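November, our second morning in Sistora

Woke up at six because the church bells here do not believe in sleeping in. I lay there for a bit feeling sorry for myself and then remembered that I was on vacation in a hill town with a view of a river, so I got up and made coffee and stood at the window in my socks. Fog all the way down the valley! Only the top of the bell tower sticking out of it.

The plan for today was the old salt path to Priron, and we did it, all of it, and my knees would like a word. The guidebook calls it a gentle walk. There are 909 steps before you even get to the path. I know this because the number is painted on a rock at the top, in blue, with a little smiley face next to it that I did not appreciate. An older couple went past us on the way up, chatting the whole time, not even breathing hard, and one of them was carrying a watermelon.

But oh, the top. The fog had burned off by then and you could see both rivers, the brown one and the green one, running next to each other for a good long way before they mix. We sat on the wall and ate the sesame rings we'd bought down at the bus stop (still regretting that I only got one for myself) and I took far too many pictures of a goat.

Priron itself is tiny. One square, one fountain, a museum about salt that was closed for lunch and then apparently closed for after lunch too. We waited on the steps a while and gave up. I bought a bag of the pink salt from a lady with a table by the fountain, and she threw in a bunch of dried thyme and wouldn't take anything extra for it. Then we took the bus back with the Hultus company, over two hours on a road that is mostly corners. I kept my eyes on the horizon and sucked on a mint and thought about level ground.

I should say something about the apartment while I remember, for whoever asks me later where we stayed. It's up behind the market, 14 euros a night cheaper than the hotel we looked at first, and the bed is great.

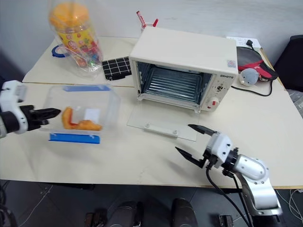

Dinner was always going to be at home tonight, neither of us had another staircase in us. We stopped at the market just before it packed up and got two cheese pies from the Uzor bakery stall, the coiled kind, plus tomatoes and a jar of something red and peppery that I'm going to try to sneak home in my suitcase. The toaster oven has a glass door that folds right down flat and just the one wire rack, so the pies went in one at a time and we split the first while the second one warmed up. Best part of the day, maybe, after the rivers.

Tomorrow is the boat, if it's running. The man at the dock said to come at nine and then he shrugged, so I don't know how to take that. Must find my other sweater, and put the mints in my coat pocket this time. My socks are drying on the balcony rail and I can hear somebody's radio across the way, an accordion I think. Going to bed before the bells get any ideas.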